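Section 4: Recording a session with the hand-held grippers

Read this section before your first turn at the table. It assumes the grippers have been charged and paired as set out in Section 3. New members of the Flarndale Robotics Club should do their first session with Myrtle Lindqvist or Godfrey Were sitting in.

4.1 Setting the table

1. Spread the cloth and pull it flat. Folds under a bowl will tip it.
2. Put out the objects on the task card. Leave the things at the back of the table where they are — the model has to cope with a normal household table.
3. Write the task card number in the session book, with your initials.
4. Turn on the ceiling light and leave it on until the session ends.

Note: Cards up to 264 are in the blue folder. Later cards are on the Colside drive and must be printed.

4.2 Starting up

1. Switch on the left gripper, then the right. Wait for both to show as connected on the laptop.
2. Open and close each gripper fully, twice.
3. Check that both camera views are live and the lenses are clean.
4. Press Start and hold both grippers still for 5 seconds.

Caution: Do not squeeze the fingers shut on your own hand or anyone else's. The pads grip harder than they look.

4.3 Picking up basins and bowls

Thin-walled objects are taken by the rim, with one finger inside and one outside.

1. Bring the gripper in with the fingers open and the rim between them.
2. Close slowly until both pads touch the wall.
3. Pause for a moment before you move.
4. Bring the second gripper to the other side if the object is wide.
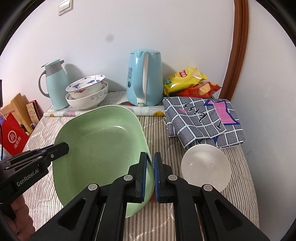
5. Lift straight up, just clear of the cloth, then carry the object to the place given on the card.
6. Set it down before opening the fingers. Do not drop it the last bit.

If the object slips, carry on and try again. A slip followed by a good grip is a usable recording. If it goes on the floor, press Stop and mark the take as failed.

Caution: Never put water in a basin during a session, even if the card seems to ask for it. Ask Saulius Mockus first.

4.4 Finishing

1. Hold still again, then press Stop.
2. Play back the first few seconds of each take.
3. Name the folder with the card number and your initials. Folders without initials are deleted when the laptop is cleared in July.
4. Wipe the pads with a dry cloth and put both grippers on charge.

Note: The club limit is 900 seconds per take. Longer files will not copy across to the Clanbridge machine.

Report worn pads or a loose pivot to Bohumila Murín. Spare pads are in the second drawer, with the small screwdriver.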